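Momix Research, Governance Desk
Progress report to the Tasine Fund, second period
Prepared by Wanda Lis

Progress has been good, in the sense that we now know a great deal more about why progress was slow.

As you will recall, the grant pays for a history of boardroom control at Zalewska, the smelting group that has had two founding families, two share classes and, for one memorable spring, two people signing letters as chairman. We promised you a full ownership timeline, a set of interviews and a draft report. The timeline is finished. The interviews are mostly finished. The draft is at the stage where its authors still speak to each other.

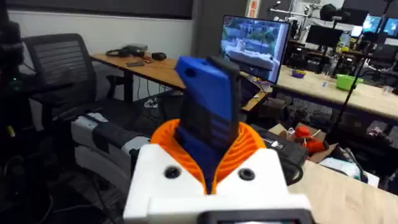
WORK COMPLETED

Ownership timeline. Vlasta Shehu has traced the voting shares back to 1980, when the company was a foundry with a letterhead. The early registers were kept by hand, and whoever kept them had a relaxed attitude toward surnames. She has matched every block of stock over 2 percent to an owner, apart from one parcel that passed through a holding company called Floteo and came out the other side with the same directors and a new address. We have written to Floteo. Floteo has thanked us for our interest.

Minutes. We have read and indexed 255 sets of board minutes. Most record that a discussion took place. The minutes for the year of the split are fuller, mainly on the subject of who was entitled to sit where.

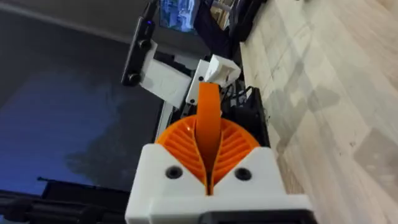
Gripper with orange ribbed fingers, close up.

Interviews. Bonifacio Urquijo has spoken with former directors from both camps. Each side assures him that it acted purely to protect the small shareholders. He has yet to find a small shareholder who noticed. One former director withdrew his consent after reading his own transcript, and we have taken his remarks out of the working file.

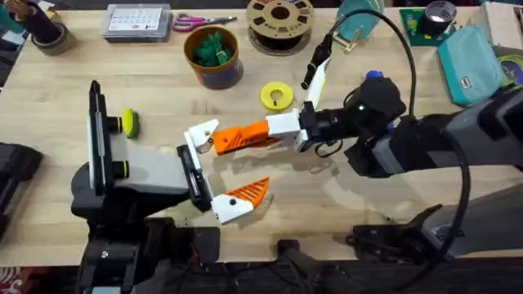

The chapter on the 2000 shareholder agreement has taken the most time, and it is the one your reviewers asked about. Under its terms each family could nominate half the board and veto the chief executive, an arrangement that everyone involved calls balanced. Eulalia Lagos, who is writing the chapter, pictures it as two arms reaching over one table from different sides, with a small green-and-yellow sponge between them standing in for the dividend. Her first draft says who could reach for it and when. Her second will deal with the tie-break clause, which refers disputes to an adviser chosen by agreement between the parties in dispute.

DELAYS AND CHANGES

The court file on the chairmanship case was released to us late and with several exhibits missing. Igor Ostrowski has asked for them again, using the correct form this time, the form having changed between his first request and the reply to it. We have moved the legal chapter to the end of the schedule and brought the pay chapter forward.
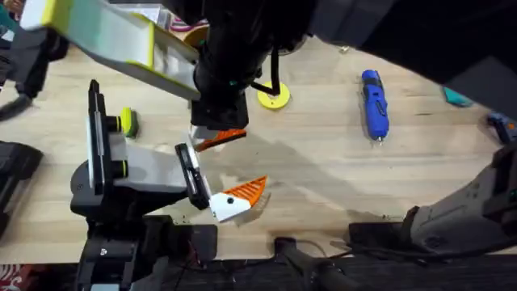 Two arms at the table, yellow disc on the wood.

Spending is within budget. Translation ran over and travel ran under, chiefly because two of the directors preferred to be evasive by telephone. We ask your permission to move the unused travel money to translation.

NEXT PERIOD

Complete the remaining interviews. Send the ownership chapter to outside readers. Circulate a full draft in August, with the Floteo parcel marked as unresolved if we have received nothing further from them by then.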